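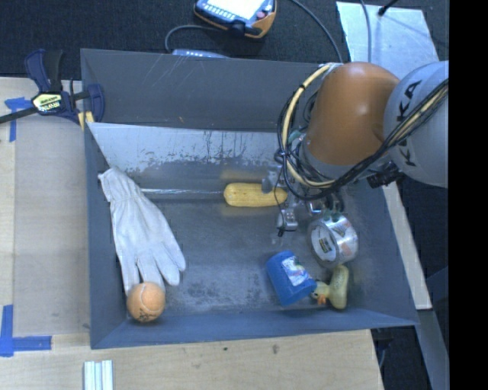

ok so garage sorting, part one. I gave myself until April and it is April. Rule is everything without a home goes in one big metal bin until I decide — keep, toss, or Rezaei swap shelf. Right now that means one work glove, a tennis ball, duct tape, a blue cup and a rubber duck. Plus the yellow handled thing that I keep moving from drawer to drawer.

Home Posts Replies Media Likes

2/ the glove. where is the other glove. I have looked in every coat, every bucket, behind the dryer. If it doesnt show by tonight this one goes too

3/ duct tape stays obviously. getting its own hook by the door so I stop buying more. Paid 10 bucks for the last roll and then found two in the Presetti cabinet

4/ speaking of — the Presetti cabinet was 149 on sale and the bottom drawer already sticks. Candle wax on the runners helped a bit. Anyone got a better fix?

5/ tennis ball is going on a string from the ceiling so I know when to stop the car. my dad did this, works great, costs nothing

6/ the cup has a sticker on it so I'm not allowed to toss it, I've been told. Fine. Paintbrushes live in it now

7/ duck — back to the bathroom. no discussion

8/ still to do: the paint shelf, teh bike corner, that box of 80 hinges I bought for a project I never started. More after dinner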